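Restaurants Should Put the Whole Price on the Menu

The new place on Tirthorpe Street has a good roast chicken. I went twice in April, once alone and once with family, and I would go again for the chicken. What I would like to see first is a menu that tells me what the chicken costs.
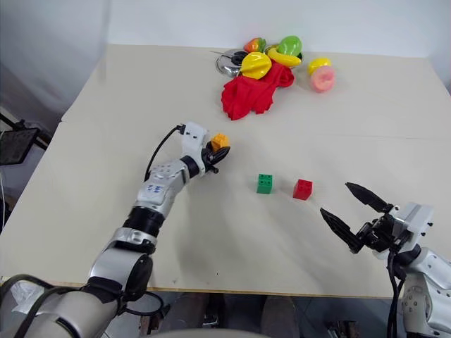
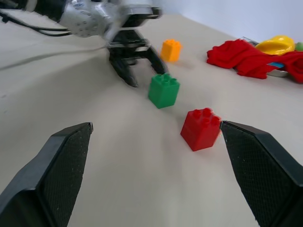 Toy building blocks on a light tabletop.

The restaurant is called Matei, and it seats diners in the old shoe store at 224 Tirthorpe. The menu lists the half chicken at $26. At the bottom of the second page, in smaller type, there is a line about a kitchen fee, and below that a line about a service charge that "is not a gratuity." The check then comes with a blank space for a tip. By the time I had done the math at the table, the $26 chicken was closer to $36 before tax.

Matei is not unusual in this. Andach, the bakery and lunch counter a few blocks over, adds a charge for paying by card and another for taking food out. Storeo, which sells prepared dinners from a window, adds a packaging fee to food that cannot be bought any other way. If every customer has to pay for the box, the box is part of the price of dinner.

I understand why owners do it. Rent on that street has gone up, eggs and cooking oil have gone up, and cooks should be paid more than they used to be. A diner who sees $26 on one menu and $34 on the menu next door will often pick the $26 one, even if the two checks come out the same. The owner who prints the honest number loses customers to the owner who doesn't. That is a real problem, and I don't think the answer is to scold any one restaurant into going first.

The answer is a city rule. Any charge that every customer must pay should be included in the listed price. Optional charges can stay separate. Sales tax can stay separate too, as it does everywhere else in this state, and people are used to it. A large-party charge could be allowed if it is printed at the top of the menu in the same size type as the food.

Some owners say the fees let them explain where the money goes. They can still do that. Put a note on the menu that says part of every check pays for health insurance for the staff. I would read it and probably think better of the place. But a note and a fee are different things, and the note works fine without the fee.

Others say that higher menu prices will scare people off. Maybe for a month or two. I remember when the diner at 409 Tirthorpe dropped its fees and reprinted its menus with everything included. The pancakes went up by more than a dollar and there was some grumbling at the counter. The diner is still full on weekend mornings, and the checks are easier to split.

There is also the matter of the servers. A customer who sees an 18 percent service charge often leaves nothing on the tip line, assuming the server gets the charge. Sometimes that is true and sometimes it isn't — the check rarely says. The person who carried the plates ends up paying for the confusion.

The council already requires gas stations and parking lots to post their full rates where a driver can read them before pulling in. Dinner for four costs more than a tank of gas. I would ask the council to take this up before the summer patio season, when a lot of restaurants will be printing new menus anyway.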